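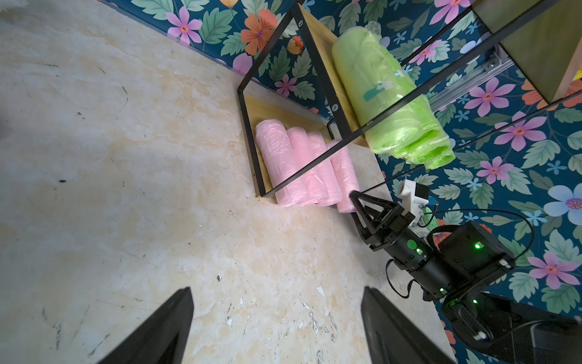
Blagoje Papadopoulos wrote in asking if a shelf this small can hold more than a couple of bag rolls, his under-sink cupboard being a mess of them. Yes. It's what ours is for.

3 min read

Home Kitchen Storage Small shelves Returns

Search products Go

Povex small roll shelf

Black metal frame, light wooden shelves. Sits on the floor against a wall, or on a counter if you have the depth. For wrapped rolls mostly: bin bags, freezer bags, that kind of thing. Rolls lie side by side so you grab one and go. Pink ones down low in our setup, yellow on top, lime green on the shelf under that. Sort by color or by bag size, up to you, but pick one and stick to it.

Frame is slim so you can see what's running out. Screws are silver, they show, some people like that. Check them again after the first week and tighten if needed. Don't overtighten, its wood.

Wallpaper behind? Fine. Leave a finger's width so the frame doesn't rub. Ours stands against a big floral print, blue-green with pink and orange flowers, and the plain black holds up well next to it.

Hooks are a separate item, see the Cuesta hook rail. Black metal, small hooks, goes on the underside of a bar above the shelf. Good for scissors or a dust brush.
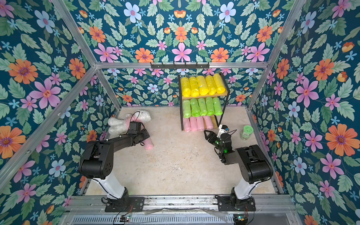
Ordering and delivery

Ships flat from Asville, 4 working days. Hex key in the bag. Rolls not included, nor is the hook rail.

First batch was 1,000 and its gone. Second batch is 1,312, in the warehouse now, next one not until November. Orders of 10 or more, email Radka Lazarević for a trade price, please dont use the contact form for that, it goes to the wrong inbox.

Returns within the month, unassembled, orignal box.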